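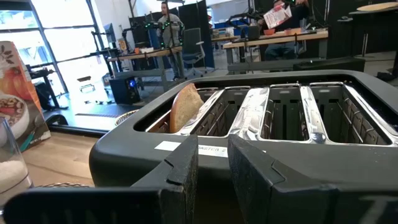 Xinyi Han wrote in to ask why the arm quote was only a third of what she ended up paying. Fair question, and the one we get most.

So what does the quote cover?
Usually the arm and its controller. Ours from Rurnley listed the arm at $3439. The gripper was another $1310, and mounting and cabling came to $700 before anybody had plugged it in. Read the exclusions page first.

Do we need two arms?
Maybe. Salespeople will say yes. Write down the jobs you want done, then cross out every one that a single arm could manage slowly. If there's nothing left on the list, buy one. Breakfast jobs like loading a toaster look simple in a brochure, so ask to see them done on your own bench with your own bread. 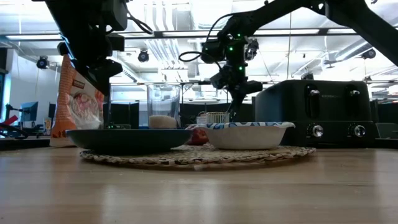

A second arm also means a second gripper, more cable and more hours of setup, and I have yet to see a quote that puts a fair price on the hours.

Is the Ullholm service plan worth it?
I doubt it for the first year. It was $1000 when we asked in March, with travel extra. Get the callout rate in writing and compare.

Can we lease?
Heinonen offers it. Check who pays for worn fingertips, and what happens if you want to send the thing back early. "Fair wear" wasn't defined in the copy I read.

What should we budget for spares?
More than the vendor suggests. Fingertips and cables go first, so have a set of each on the shelf and check the delivery times before you sign.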